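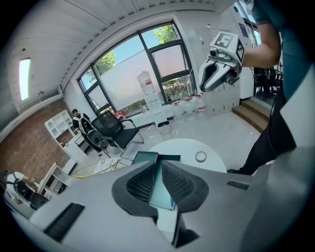
Figure 3. View from the wrist of a hand-held gripper during the box carrying task. The teal box stands upright between the two finger pads. A second gripper is held by another person at the upper right.

4.2 Carrying open boxes in a shared office

The second group of tasks concerns the small transport work which is done in every office and which is usually not written in any job description. A box must be taken from a shelf, carried through the room and put on a table. For a person this is hardly a task. For the policies we tested it is still the place where most of the failures occur, and therefore we describe it in more detail than the sorting tasks of Section 4.1.

We recorded 3618 demonstrations in total, of which 365 belong to the box carrying task. All of them were made with hand-held grippers of the type seen in Figure 3, where the textured pads close on the object from both sides and form a V. The people who made the demonstrations were instructed to walk at their normal speed and not to correct the grasp after lifting. Umut Kaplan and Elīna Raudsepp checked every recording, and 26 of them were removed because the grasp was corrected in spite of the instruction.

The room was not prepared for the experiment. Chairs were left where their users had left them, and the round white table, the shelving units and the water dispenser by the window kept their usual places. A yellow cable lies on the floor in the recording of Figure 3, and we did not exclude such recordings. Earlier work of our group, made on the Hellik test bench, used a cleared floor and a fixed table height. The results there were clearly better than ours, but we believe they say little about a room in which people are working.

Two policies were trained. The first one, called Braveck, receives only the wrist view. The second one, called Hitex, receives in addition the position of the gripper in the room. Each policy was run 80 times on the same arm and the same mobile base. A run was counted as successful if the box was standing on the table at the end and had not touched the floor on the way.

Both policies learned to grasp the box without much difficulty. The wrist view is favorable for this step, as the pads and the upper edge of the box stay visible when the fingers close. The difficulty begins with the carrying. The gripper body takes a large part of the lower half of the view, and what is directly below the hand can hardly be judged. When the arm approached the table, Braveck often opened the fingers too early, and the box fell over on the edge. Hitex made this mistake less often, but it stopped more frequently in the middle of the room and did not continue without help.

We also observed that the presence of people has a stronger effect than we expected. In many demonstrations a second person is near, sometimes with a gripper of their own, and bare arms and clothes fill one side of the view. Anas Akl suggested to mask the people before training. We tried this with Braveck, and the number of stops increased. Our present explanation is that the policy uses the people as a sign that the way is occupied, but we did not test this separately and it should be read with caution.

To the question whether such a machine can take over this chore today, our answer must be no. The slower of the two policies needed several minutes for a distance which a person walks in a few seconds, and somebody had to stay near in all runs. The grasp alone, however, can be considered as solved for boxes of this size with stiff walls. For soft bags and for full boxes we have no data yet, and these are treated in the next section only by means of the Mahasneh simulation.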